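November 13, 2024

Fernholm and the open door

I went to the council meeting at Fernholm last night, mostly out of stubbornness, and came home no better informed about the one thing I wanted to know. Who told the residents' group in September that their statement to the planning inquiry would stay private?

Somebody did. The group says so, and the inquiry's own letter says an "assurance was understood to have been given". Read that again and try to find a person in it. I couldn't.

Councillor Isla Rankin was asked twice. The first time she said her understanding was that an officer had made the call. The second time her understanding had become that it was "possibly a colleague". She has sat on the council for 19 years and I find it hard to believe she can't pick up a phone and find out which. When Mr Kumarasinghe (who runs the chemist's and has more patience than me) asked if she would put it in writing, she said she'd "reflect on the form of a reply". I wrote that down because I wanted to be sure I'd heard it.

I should say that I don't think anything crooked went on. It's more likely that someone wanted to be helpful, said more than they had any right to say, and has kept quiet since. But 28 people signed that statement, some of them tenants of Codari, the very firm they were complaining about. They signed because they were told their names wouldn't be passed on. The names were in the public bundle by the end of the month.

Codari says it has no interest in who signed. Fine. I'd have liked to hear that before the bundle went out, and from someone other than its press office.

The chair then closed the item with 25 minutes left on the clock, and we moved on to parking on Caka Road, where everyone suddenly had a great deal to say. I stayed for 18 of those minutes and then went for the bus.

I've sent in a request for the September phone log. They may well tell me there isn't one, in which case I'll ask what they use instead. If you were at the earlier meeting and remember who spoke to the group afterwards, my address is on the contact page, and I won't print your name. 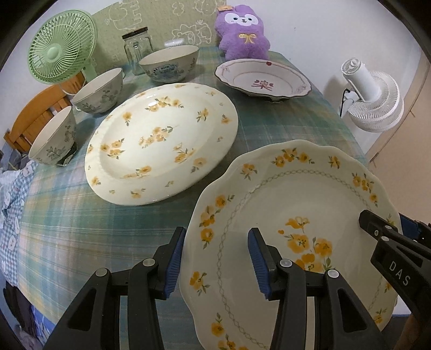

Comments stay open for a fortnight on this one. Please keep the parking for another post.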